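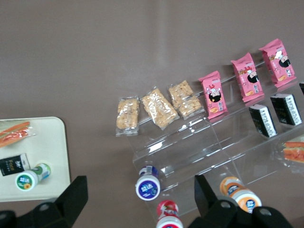 Siv Lundgren used to tell her new starters that a robot cell is only as safe as its dullest Tuesday-afternoon paperwork, and then she would hand them the paperwork and ask them to find the mistake. There always was one!

Chapter 6
Sharing a Table: Rules for Robots that Handle Small Goods

By the end of this chapter you should be able to tell a standard from a regulation, write a short risk assessment for a picking task, and set sensible limits on speed and grip force.

6.1 Where the rules come from

Picking up a packet of snacks and setting it on a shelf is a lovely problem. Packets crinkle, bottles roll, and clear plastic shelving is hard for many sensors to make out. It is a lovely problem for the person writing the rules too, and that is the side of it we take up now.

A regulation is law. If you put a machine to work, you must meet it. A standard is an agreed way of doing something well, written by people who have argued over every comma, and following one is often the simplest way to show that you have met the law. Below both come the house rules: the sheet taped up beside the bench, which says who may press start and who may change the program. House rules are the ones you will write yourself, probably in your first month at work, and they are great fun to get right.

6.2 The task comes first

Beginners like to ask whether a robot is safe. Ask about the task instead. The same arm with the same gripper may be fine with soft bags and quite unfit for glass. Fingers with narrow tips deserve a line of their own in any assessment, and so does the gap between them.

At the Workari training room in Steltden, the house rules for tabletop picking fill a single page. Grip force is capped at 40 newtons. Arm speed is capped at 380 millimetres per second whenever a person can reach the table. Both limits are checked with a meter after every change of fingers, and the reading goes in the log with a signature. Yeshi Moges, who wrote the page, put the stop button test at the top because it takes 28 seconds and people were skipping it.

Keep that page in mind as you read on. In section 6.3 we build one like it from scratch, starting with a list of everything a hand could touch.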